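About us

Hello! I'm Raíssa Prado, and I run Twal with my old workmate Nivaldo Falcão. We're a small firm in Jadstead and we write rules. House rules, mostly, for people who are teaching robots to do things with their hands (well, grippers) and who would like the work to come out the same on a wet Monday as it did the week before.

I know, rules. My sister still introduces me at parties as the one who does the robot paperwork. But I love it, and if you've ever opened a folder of recordings and found that every operator had a different idea of what "pick up the cloth" meant, you'll see why we have a job.

How we got going

Nivaldo and I met at Hornano, where he looked after the hand-held grippers and I looked after the people holding them. We had a single page of instructions between us, and it said things like "move naturally". One person's natural was very slow and careful, and another's was like swatting a wasp! We spent one long April rewriting that page in the evenings, arguing over nearly every line, and by the end we had 14 rules we could both live with. Those became the first Twal handbook, and most of them are still in it (number six has been reworded so often that Nivaldo has banned me from touching it).

What we spend our days on

Cloth is my favourite, and it's where most of our clients get stuck. A block stays the shape you left it. Fabric goes down in a heap and it's a different heap every time, with the hem tucked under or a fold lying over the bit you wanted to hold. 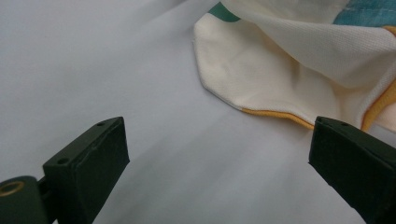

So our cloth rules are mainly about what happens before anybody touches anything. Drop the piece and leave it as it falls, don't tidy it to make the first grasp easier. Start with the fingers open and clear of the fabric. Look for an edge or a seam, go for that, and close slowly enough that you could change your mind. If you miss, carry on and try again in the same recording, and tick the box that says you missed. People hate ticking that box! We'd much rather have it ticked.

Then there's the duller side, which I'll admit I enjoy just as much. We check the fingers for loose screws at the start of each shift. We wipe the pads. We keep a written note of any change to the surface underneath, and we stop for a break when the sheet says so, even if somebody is on a roll. Hands get tired and tired hands cut corners.

How we work with you

One of us comes and watches for a couple of days, usually me. I sit in the corner with a flask and try not to get in the way. After that we draft your rules using words your own operators use, and they get to cross things out. At Windavero they crossed out nearly a whole page, and they were right to, I'd written it after a very long train journey. Their finished version was tried on 1007 recordings, and we went back over 84 of them together, round one table, with biscuits.

We don't sell grippers and we don't certify anything. If you need a formal safety assessment for a machine, you want a qualified assessor, and we'll happily work alongside whoever you choose.

Come and say hello

Our next open morning at the Jadstead workshop is on Thu 8 October. Bring your own instructions, however scruffy, and Nivaldo will go through them with you in pencil. There's parking behind the building and the kettle goes on early.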